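Equipment Review: Limaron Two-Finger Gripper Kit
Prepared for the Shared Equipment Library, Festthorpe
Overall rating: 2 out of 5

The Limaron kit is sold as a ready-to-mount gripper for small tabletop arms. It includes the gripper body, two fingers, a control cable, a mounting plate and a license for the Ledelell control software. The library bought one unit in April for use in short pick-and-place courses. This review covers the full evaluation period and gives most of its space to a grip-release fault that members should understand before they request the kit.

Setup

Installation was simple. The mounting plate fit our arm without an adapter, and the printed guide was clear on bolt order and cable routing. The software found the gripper on the first attempt. Calibration takes a few minutes and must be repeated each time power is removed, a point the guide mentions only in an appendix.

Normal operation

The test plan called for 469 pick-and-place cycles with light household and play items, including bowls, bottles and toy food. Objects were moved between containers and plates at the default speed. In the first part of the plan the gripper performed well. It closed evenly, and it handled curved and rounded items better than the older Abbasi gripper already held by the library.

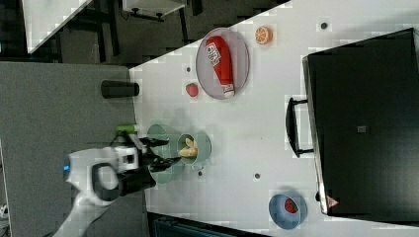

The first failure came on cycle 102. The fingers opened in mid-travel while the arm was carrying a plastic bottle, and the bottle fell to the table. The software continued to report a closed grip and the arm completed its move. No alarm was raised and no entry was written to the error log. The same fault appeared again later that day and became more frequent as the session went on. By the end of the plan it had been recorded 37 times.

Cause

The evaluation team replaced the cable, reinstalled the software and repeated the calibration, with no change. The fault was then traced to the connector at the rear of the gripper body. When the wrist turned toward the end of its range, the cable pulled on the connector and the signal dropped for a moment. The gripper treats a lost signal as a command to open. The software, receiving no new position, displays the last one it had.

Adding a strain relief clip and leaving more slack in the cable reduced the number of drops. It did not end them.

Safety assessment

A gripper of this type should hold its position when communication is lost, or the arm should stop. The Limaron kit does neither in its standard configuration. With toy food the result is an inconvenience. With glass, liquids or anything sharp, it would be a hazard to persons near the table. The false status display is the more serious concern, as an operator watching the screen would have no reason to press the stop button.

The fault was reported to the supplier on a Monday and a reply was received the same week. The supplier offered a replacement connector but gave no date for a software correction.

Recommendation

The kit may be borrowed for supervised use with light, unbreakable items only. Wrist rotation must be limited in the software before the first cycle, and the stop button must remain within reach of the operator. Unattended operation is not permitted. The rating will be reconsidered when the replacement connector has been fitted and the full test plan has been repeated.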